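Chapter 7
Brakes: Turning Motion into Heat
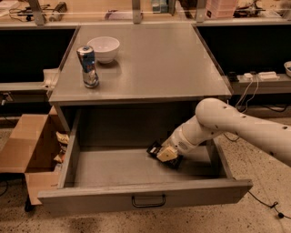
7.1 What a Brake Is For

A car sells itself on how fast it goes. The brochure for the Doldale sedan gives four pages to its engine and one line to its brakes, and the line is mostly about the color of the calipers. This chapter takes the other side. An engine that fails leaves you standing on the shoulder in the rain. A brake that fails takes you somewhere you had not planned to go.

A moving car holds energy. To stop it, you have to put that energy somewhere else, and in an ordinary brake it goes into heat. The pads squeeze a spinning disc, the disc gets hot, and the air carries the heat off. Everything else in the system, from the pedal to the last bleeder screw, exists to make that squeeze happen when the driver asks for it.

Speed matters more than most drivers think. Double the speed and the energy goes up four times. A car at 60 miles an hour has four times as much to get rid of as the same car at half that speed, although the driver has usually left the same gap to the truck in front.

7.2 From the Foot to the Wheel

Press the pedal and you push a rod into the master cylinder. The rod moves a piston, the piston pushes on brake fluid, and the fluid pushes on pistons at each wheel. Fluid hardly squeezes at all, so the push arrives almost at once. Air squeezes very nicely, and for that reason a bubble in the line gives you a pedal like a wet sponge.

The pistons at the wheel are wider than the one in the master cylinder. Suppose the line pressure is 500 pounds per square inch and a caliper piston has an area of three square inches. The piston then pushes with 1,500 pounds of force — a fair return on one foot in a sneaker. You pay for it in distance, as the small piston has to travel farther than the large one.

7.3 Heat, and Too Much of It

Pads are made to work over a range of temperatures. Go past the top of it, say by riding the pedal down a long mountain grade, and the grip drops off. This is called fade. Fluid can also boil, and boiling fluid makes vapor, which brings us back to the sponge.

Before you go on, find the brake fluid reservoir on a shop car and read the cap. Do not open it yet. Section 7.4 explains why, and also what brake fluid does to paint.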